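装备角：Klinhom试用了一个多月，这期把账算清楚

上期末尾我提了一句在试Klinhom，结果信箱里一下子多了好多信，问得最多的就两样：值不值得买，老电脑跑不跑得动。那这期就整个给它吧，本来排好的那篇讲皮带张紧的往后挪，等着看皮带的朋友先对不住啦。

先给没跟上的读者补一下。Klinhom是Ilport做的一套双臂装配仿真软件，装在自己电脑上，用一对手柄操作，两条虚拟机械臂在桌面上抓东西、递东西、往一块儿装，全程录下来，可以回放，也可以导出成数据拿去训练自己的模型。软件和手柄分开卖，手柄叫Sarkon，后面会单独说。我是自己掏钱订的，用的就是谁都能下单的那个版本，Ilport那边没给过我什么，也没看过这篇稿子。

我为什么会去买这么个东西呢？去年冬天我在Lostlow的车间里折腾过一阵真的双臂台子（老读者应该还记得那几期，满篇都是骂人的话），最费工夫的根本轮不到算法，全花在收拾上了。零件掉地上要找，夹爪垫磨了要换，限位一碰就得回零重来。一个晚上练下来能用的录像没几段，人倒是累得够呛。所以当时就想，要是能先在屏幕里把手感练出来，再去碰真家伙，至少少摔几个零件。

安装那一段我就简单说了。下载、登录、选目录，一路往下点，中间有一次卡在资源包校验上，进度条停着不动，我去泡了壶茶回来还停着。重启安装程序就好了。官网的说明页写得挺全，就是藏得深，你得先进“资源”，再进“入门”，再往下翻好几屏才看到“常见安装问题”，我是在装好以后才翻到的……

自带任务有4套，最先推荐给新手的是齿轮那一套。我觉得这个安排有点狠！换我来排，肯定先让人搬搬方块什么的，可它一上来就给你齿轮。
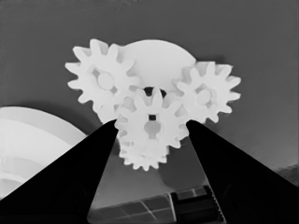 齿轮任务，从夹爪这边看过去，两根手指正碰着最靠前的那个齿轮。

先讲讲手感。头一回抓齿轮，我习惯性地把扳机一扣到底，画面里零件“啪”地弹飞了，一路滚到桌子外头。这在仿真里是常见毛病，接触力一算不稳东西就乱飞，我用过的几套多多少少都有。Klinhom好一点的地方是扳机行程做得细，慢慢收，你能看到手指一点一点贴上去，贴上以后继续收，零件会先被推一推，找正了再夹住。这个“推一推”特别像那么回事，真夹爪夹轮齿的时候也是这样，齿尖碰到指面，零件先转一个小角度，然后才老实。

齿轮全是白的，地方又挤，前后叠在一起的时候我经常看不出谁在谁前面。头几天我老把后头那个当成前头那个去夹，夹空了还纳闷。后来摸到一个办法：别盯着轮齿看，看中间的孔和轮毂，它们的明暗变化比轮齿边缘好认得多。还有就是手腕先停住，再收手指，千万别一边走一边收。这两条写给准备入手的朋友，能省你一个晚上。

灰底白件这种配色，我一开始很嫌弃，觉得跟牙膏广告似的，一点颜色也不给。用久了态度有点松动。一来眼睛不累，连着练两三个小时也没有那种被花花绿绿晃晕的感觉；二来导出去训练的时候，背景干净，至少第一轮调试容易看出问题在哪儿。可要是你的目标是把训练出来的东西搬到真台子上，那就得自己动手加材质、加光照变化，软件里有这个菜单，叫“外观扰动”，默认是关的，开了以后帧率会掉。掉多少要看显卡，我那台旧机器开到中档就有点拖泥带水了。

说到机器，把大家问的老电脑这件事一并答了。我试了两台。一台是车间里那台老台式，风扇一响隔壁都能听见，关掉外观扰动、把阴影调到最低，能用，手柄动了画面跟得上，只有两条臂同时夹着东西的时候会顿一下。另一台是Buppha Phetsri借给我的笔记本，显卡新得多，全开都顺，就是烫腿，别搁膝盖上玩。没有独立显卡的机器我也装了一回，能打开，能看回放，操作就别想了。

视角这块要多说几句，我跟它较劲的时间最长。

Klinhom给每条臂都配了一个腕部视角，画面下方永远是两根黑手指，你往哪儿转，它就看哪儿。好处是瞄准的时候特别直观，手指尖对着什么一目了然。坏处嘛，就是一走神，手腕转过了头，零件全跑出画面，你对着一片格子发愣，不知道自己在哪儿。

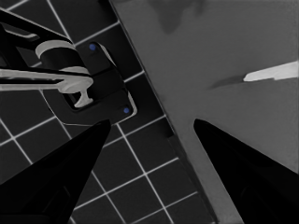

同一个工位，手腕转到了台面边上。右边灰面上躺着一把刀，白色的柄伸到画面外头去了。

转丢了怎么办？手柄上有个“回看”键，按住，视角会慢慢转回最近一次夹取的位置。注意它只转视角，不动臂，所以松手以后画面会弹回原处，头一次用的人准要吓一跳。我更喜欢的办法是认边。台面那条斜着走的直边就是很好的参照，顺着它把手腕往回带，零件很快就会重新冒出来，比按键还快。黑底白线的格子也能帮忙判断自己歪了多少，不过线条一密我就眼花，还是认边踏实。

场景里的摆设可以自己改。编辑器做得不算好看，拖东西进来的时候它会先悬在半空，得手动点一下“落下”，我有一次忘了点，整个练习都有个东西飘在那儿，回放的时候才发现，笑了半天。物件库里工具、餐具什么都有一点，分类很随性，找个扳手得去“家居”底下翻。要是你打算拿它做干扰物测试，也就是在工位上放几样跟任务无关的东西，看模型会不会被带偏，那这个库是够用的，位置还能设成每次随机。我建议先固定，练顺了再随机，一上来就随机的话，你分不清是自己手生还是摆得刁钻。

还有一件小事，存档。场景改完以后右上角有个“保存”，还有个“保存布局”，前者存的是你当前的臂的姿态，后者存的才是东西的位置。谁起的名字啊！我为这个丢了一整晚摆好的台子。写信问过，客服Vlastimil Rusnák回得很快，说下个版本会改名字，到六月我再更新的时候已经改成“存姿态”和“存场景”了，清楚多了。能听进去意见的厂家，我愿意多给一点耐心。

手柄也说说。Sarkon是一对，左右手各一只，比一般游戏手柄细长，握着像捏一支粗一点的马克笔，食指那儿是扳机，拇指那儿是一圈滚轮，管手腕的旋转。有线的，线偏硬，桌面小的人会嫌它碍事，我拿两个晾衣夹把线固定在桌沿上，好用极了。无线版说是有计划，我没见着，就不替它吹了。

滚轮是我最喜欢的部分，阻尼调得很舒服，一格一格但又不硌手，对齿的时候可以很小很小地转。扳机就差一点，左手那只用到第三周开始有一丝丝空行程，扣下去前面一小段没反应。在设置里重新标定以后好了，过几天又来。我问了同样在用的Selorm Yakubu，他那对没这个毛病，可能是我这只运气不好，也可能是我扣得太狠。保修期内可以寄回去换，来回邮费各出一半，这个条款写在购买页最底下，买之前记得看一眼。

用普通游戏手柄行不行？行，软件认，但一只手柄要管两条臂，得靠切换键来回切，配合动作就没法做了。只想看看这软件长什么样的话可以先这么凑合，想认真练双臂的，省不了这笔钱。

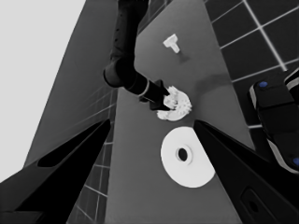

两条臂凑到一块儿干活的时候。

双臂配合才是我掏钱的理由，前面那些单手的活儿，别家便宜的软件也做得了。我练得最多的是这么一个套路：一条臂在近处守着底下的件，另一条臂从对面把齿轮送过来，往中间的孔上对。难就难在你坐在近处这条臂的视角里，看到的圆都是压扁的，像画面里那个白圆片，平躺在桌上，看着却有点椭，齿轮又歪着夹在对面黑色的指头上，悬在它上方偏左一点，到底对没对上中间那个孔，光凭一个视角真说不准。我的笨办法是盯住孔口那圈凸起的白边，让齿轮先往它那儿靠，靠近了再切到另一条臂的视角去看一眼，两边都觉得对了才往下送。着急的时候我也试过只看一边就往下怼，下场多半是圆片被蹭跑，然后从头再来。

还有影子！刚开始我把阴影关了图流畅，结果双臂任务怎么做怎么别扭，高度全靠猜。后来把阴影重新打开，哪怕只开最低一档，齿轮离桌面还有多远心里就有数了。所以前面讲老电脑的那段，要省性能的话先省别的，阴影给它留着。

两条臂会不会打架？会。Klinhom有个碰撞提示，快撞上的时候手柄会嗡嗡震，离得越近震得越急，可惜默认的提醒距离太宽，凡是要凑在一起干的活儿它从头震到尾，震得手麻。进设置把距离调小一档，世界就清静了。真撞上了，软件会把两条臂都冻住，录像照录，你得自己按键解冻。拿来训练的朋友注意，冻住的那一段要剪掉，导出选项里有个“去除停顿”，勾上就行，这一项默认也是关的。他们家特别爱把有用的东西默认关掉，我也不知道图什么。

导出我只讲自己用到的。能出视频，也能出关节数据，时间戳是对齐的，我抽查了几段，画面和数据没有错位。文件夹名字是一长串字符，跟你给录像取的名字没关系，录多了根本认不出哪段是哪段，我现在是每录一段就手写一行在本子上，土是土了点，管用。批量改名的功能我已经写信催过了，也请大家一起催，人多力量大嘛。

钱的事情。软件按月订是19欧，随时能停，停了以后录像还能看，不能再录新的。Sarkon手柄一对209欧，含线，不含收纳盒（盒子另卖，别买，随便找个眼镜盒都比它强）。培训机构和学校有另外的价钱，要写信去问，我这边没有具体数字，也就不瞎报了。我自己算过，按我在真台子上换垫子、补零件的花法，订几个月软件怎么也比那个省。手柄那笔就要看你打算练多久了，只想玩一个月的话，我觉得偏贵。

哪些人适合呢？我随便说说我的感觉。手头有双臂台子、又舍不得天天拿它给新手练的车间，我会推荐，让人先在屏幕里把“手腕停住再收手指”这种习惯养起来，上真机的时候少很多鸡飞狗跳。自己在家鼓捣模仿学习、缺双臂数据的，也可以试，先订一个月，拿齿轮那套任务录一批看看合不合用。要是你主要做的是搬箱子码垛，那就别买了，它那个桌面大小、那个夹爪，都不是干这个的。做软东西的也先等等，布料和线缆我都试过，目前还不成样子，拎起一根线跟拎一根筷子差不多。

Surachet Luangrath来信问，在仿真里练出来的手感到真机上还剩多少。这个问题我只能拿自己当样本，别当结论看。我觉得看角度、找参照、两只手谁先谁后，这些是带得过去的，上真机第一天我就明显没那么慌了。力道带不过去，真夹爪夹塑料件会打滑、会有一点点变形，屏幕里感觉不到，手柄那点震动也替不了。所以我现在是练一晚仿真，隔一晚上真机，两边掺着来。

Yaowalak Petchrat问的是能不能两个人一人管一条臂。能！菜单叫“双人操作”，两只手柄分给两个人就行，不用再多买一套。我跟Buppha试了一下午，刚开始俩人各干各的，一个齿轮在空中递来递去谁也不敢松手，后来约好由拿件的那个人喊“放”，顺当多了。喊出声来特别要紧，光靠眼神不行，眼睛都在屏幕上呢。

还有几位问有没有中文界面。菜单有，翻译得马马虎虎，“夹爪开度”翻成了“抓取营业”，我看了好几遍才反应过来。帮助文档还是英文的，视频教程没有字幕。我把自己记的按键对照表整理了一份，要的人直接回这封信，写“键位表”三个字，我一并发过去，上次要过皮带计算表的也照这个来。

下期装备角写皮带张紧，真的写。手上有用了两年以上的同步带，磨成什么样都行，拍张照片寄给我，我想多凑几种磨损的样子放进去。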